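Week 9 notes: Can a machine do your laundry yet?

Tue 9 July

Okay, so last week we did dishwashers, and a lot of you wanted to argue about whether loading one even counts as a robot problem. Hold on to that, because laundry is worse, and I mean that as a compliment to laundry. I love this topic!

Start with the easy half. Washing and drying were automated a long time ago, and we did it by building a box and throwing the clothes in. The box never has to know what a sleeve is. Everything after the box (sorting, untangling, folding, putting away) is still done by somebody standing next to a bed with a pile in front of them, and that's the half I want to talk about.

Cloth is awful for machines. A mug has one shape and keeps it. Pick up a T-shirt by the hem and you get one shape, pick it up two inches over and you get another, and the neck hole you were looking for is now somewhere inside a fold. Engineers call this a deformable object, which will be on the reading quiz, so write it down.

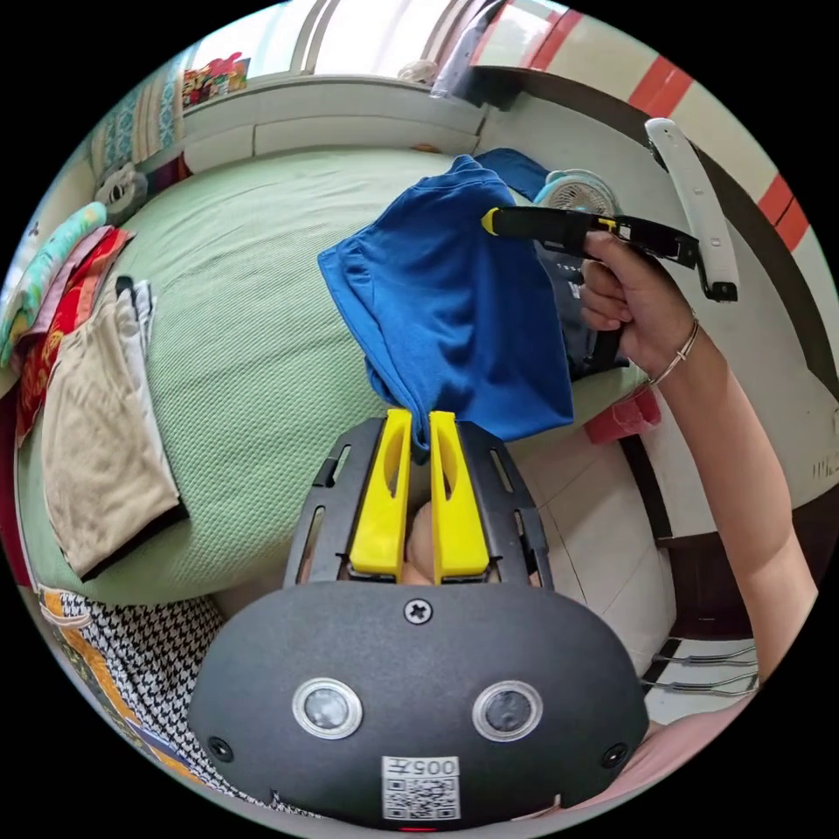
Think about what your own hands do with a shirt. You pinch, you lift, you let it hang for a second so gravity does half the sorting, you slide your fingers along an edge until you hit a corner. Most of that is touch, and you'd have a hard time explaining it to a friend over the phone. Now try explaining it to a machine with two fingers.

Which brings me to the Ulov reading. They had a folding arm run through 200 T-shirts on a flat, well-lit table, and it folded 38 of them well enough to go in a drawer. Some of you will read that and say it's hopeless. I read it and thought, wow, 38! A few years back I'd have guessed zero. But look at the setup before you get excited with me: one size of shirt, one fabric, a bare table. My bed has a blanket on it and usually the cat.

The Ciker piece goes the other way and looks at a hotel laundry, where the sheets are all alike and a folding line costs real money but runs all day. Diekmann (the shop-floor chapter, skip the appendix) makes the same point about bagging parts. If you can control what comes in, you can automate a lot. A home won't let you control much of anything, and I think that's most of the gap right there.

So my answer for now is "partly, slowly, and please don't throw out your drying rack." You're welcome to disagree in your paper.

For next time: read the Plestik handout, then fold one shirt with your eyes closed and write 400 words on what your fingers were doing. Bring it printed. If you missed the March sign-up for the lab visit, come see me after class and I'll squeeze you in.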